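Two arms, one box

Posted 7/2/25

I should say up front that I was against the two-arm plan. I voted for one arm and a decent clamp, and I lost, and for most of the spring I was quietly waiting to be right.

The job we picked for ourselves at the Ratow workshop is packing. A shallow cardboard box, a printed sheet, a power cord. The sheet goes in, the cord goes in, the lid comes over. A kid can do it while watching TV. We chose it for exactly that reason, and I still think it was a bad choice, because everybody who walks past has packed a box before and wonders out loud why this is taking us so long.

It's taking so long because of the cord. Cardboard is fine. Paper is annoying but it mostly lies where you put it. A cord has opinions. You hold it by the plug and the rest of it goes wherever it likes, and the next try never starts from the same shape as the last one. The planning software we use (it's called Gredetti, and the manual reads like it was translated twice) treats every object as a solid lump with a handle. That's a fair model of a coffee mug. I don't know what it is a model of when the object is a yard of black cable.

So the argument for a second arm went: one holds, the other tucks. Fine on a whiteboard. In practice we got two arms that both wanted to be above the box at the same moment, and an evening of watching them wait for each other. Some 5 evenings, if I count the ones where we gave up early and ate.

Then came the hands debate. Half of us wanted hands with proper fingers, the other half wanted plain parallel grippers with two flat jaws. I was in the second camp, naturally. Fingers look terrific and they give you a lot more joints to tune, a lot more wiring at the wrist, and a lot more ways to be a quarter inch off.
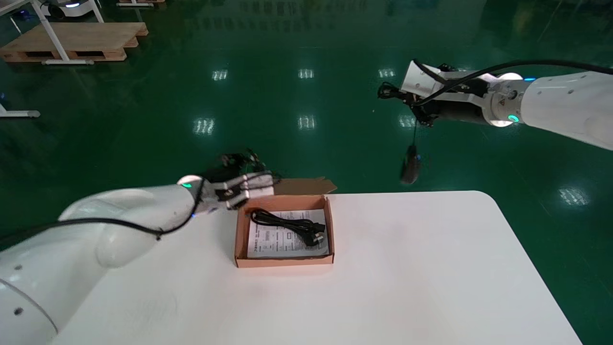
Same table and same kind of box, fingers in one and grippers in the other.
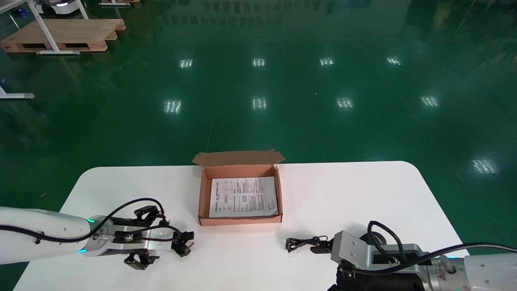
What bothers me about the way people talk about this stuff, including people at our own bench, is how quickly one good run becomes "it can pack a box." Can it? With the box square to the table, the flap already folded back, the sheet already inside? I asked for a log where we write down the setup before each run and what we moved by hand in between. It was not a popular request. We have 3 pages of it now and they're the only thing from this build I'd show a stranger.

A few notes for anyone trying something similar, mainly the kid from the Sjöberg club who wrote to ask:

Watch your arm cables. Ours run along the outside and loop over the wrists, and I don't love it. A loop that's long enough for one pose is long enough to snag in another. We've retied them 2 times already and I expect to do it again.

Glossy floors are a pain. Ours is dark green epoxy and the ceiling lights show up in it as bright white patches. I spent a while chasing what I thought was a camera fault before I looked down.

Get a table with nothing on it and keep it that way. I used to leave my screwdriver on ours.

Don't buy fancy boxes. The vision doesn't care, and you'll go through plenty.

As for whether I've come around, a little. I can see what the second arm is for now, which I couldn't in the spring. I can't see that it's worth twice the cables and twice the calibration for a job this small, and the plan to take the whole thing over to Brendholm in September and run it in front of people strikes me as optimistic. Somebody will bring their own box. It'll be a slightly different box.

I've said I'll go, mostly to carry the log - and I still want my clamp.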